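okay so I finally did the thing I've been threatening to do since June and stopped buying bread. thread, because my sister asked and I'm not typing it twice

first loaf was a brick. I could have propped a door with it. I ate it anyway, toasted, with so much butter you couldn't tell

my mistake was the starter. I had fed it in the morning and then got impatient and used it at lunch, when it had barely moved. the Bukance recipe (small blog, very bossy, I love it) says wait until it doubles and I read that as a suggestion

second loaf: better! flat, but it had holes! I texted a picture of the holes to four people and only Ostap wrote back, and what he wrote was "nice holes"
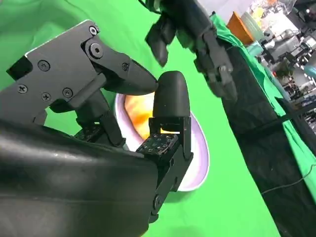 Visitación Paredes
Saturday, 7:40 am

up early with loaf number three so let me do water, which is where everyone in my replies is fighting

I've been going at 76 percent. I tried 81 last week and it was soup. I poured it into the pan, basically. tasted great, looked like a pancake that gave up

if you're new, go lower than you think. you can always get brave later. and wet your hands before you touch the dough, I keep forgetting this and then I'm standing there with gloves made of paste, trying to turn on the faucet with my elbow

folds: I do one every 30 minutes until it stops slumping. my timer is the oven timer, which has a beep you can hear from the street (sorry, upstairs)

flour, for the person who asked: plain bread flour from the big bin at Orellana, plus a couple spoons of rye when I have it. the rye makes the starter go nuts, I came home and it had climbed out of the jar and down the side of the fridge

somebody also asked about baking in a Dutch oven. yes, I do! lid on until it puffs up, lid off until it's darker than feels polite. mine is chipped and has a wobbly handle and it's fine

please let it cool. I know. I cut into the last one after 2 minutes and the middle was gum

number three is in the fridge overnight and gets baked tomorrow before breakfast. if it's good I'm bringing half to Bram and if it's bad he's getting the whole thing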